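September 30, 2023 – open day at Gidham, sim demo

Wycliffe Owino on the first slot, me on the second. Kept the Bresow kitchen scene for it after all, the Kariuki one was still throwing load errors at 8 and no time to chase that. Both screens up by opening. Wrist view on the left screen, room view on the right.

79 through the door by the sign-in sheet. Mostly families, two teachers from Grulham who want to bring a class in January (get back to them!!)

Wrist view got the most questions. People like reading the book cover. One kid asked if the robot reads it too. Wycliffe's answer was better than mine.
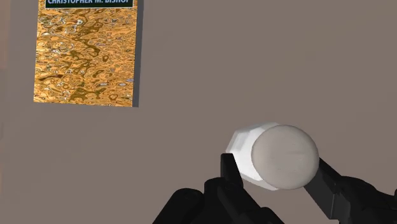 *Wrist view, white object between the fingers, Bishop book behind.*

Points for next time:

- explain first that it's all simulated. Half the room was looking round for the real arm
- wrist view is confusing on its own, people can't tell which way is down. Show the room first, then switch
- font on the status window too small from the back row
- keep the reset key AWAY from the front of the desk – pressed twice by small hands

Second slot ran late, skipped the slides and just talked over the room view. Worked fine. Got asked why there's lettuce next to a spray bottle, said the layout is randomized, they seemed happy with that. Somebody wanted toast.
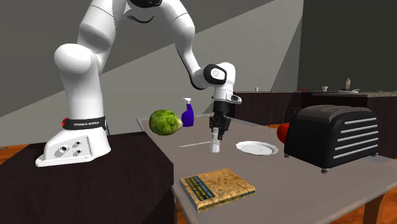

*Room view. Panda with the white cylinder just over the tabletop, toaster at right.*

To do: log the Kariuki error properly, send Wycliffe the seeds from both slots, retrun the long HDMI cable to upstairs.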